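Can a machine put away chopsticks yet?

Posted in Home & Shop Automation -- 2 replies

walska_kitchen
We run a small lunch place, two burners at the back and a lot of cutlery. Sorting and putting away the utensils eats 30 minutes a night. Is there anything I can buy that does this? Not a dishwasher, have one. I mean picks up a chopstick, puts it in the right slot of the basket. Saw a Prakar arm listed at 2790 and got my hopes up.

benchrat
No. Save your money.

Evadthorpe Dave
Depends what you mean by "does". Thin round stuff is hard -- it rolls, it twists in the grip, and the slot is small. We had a Weidemann arm at the shop sorting dowels. Fine when they were all lined up in a tray. Dump them in a pile and it got maybe one in three, and somebody had to stand there anyway. Mixed spoons and spatulas would be worse, every handle is diffrent. At home you also have steam, wet counters, people walking thru.

What I'd do: one basket per type, let people drop their own in. Cut our time a lot. Ask again in a couple years. And check the payload and the warrenty before you buy any arm, more than 180 posts on here about that already.
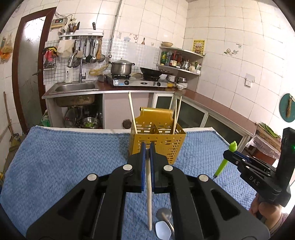
Evadthorpe Makers Club -- Home & Shop Automation Group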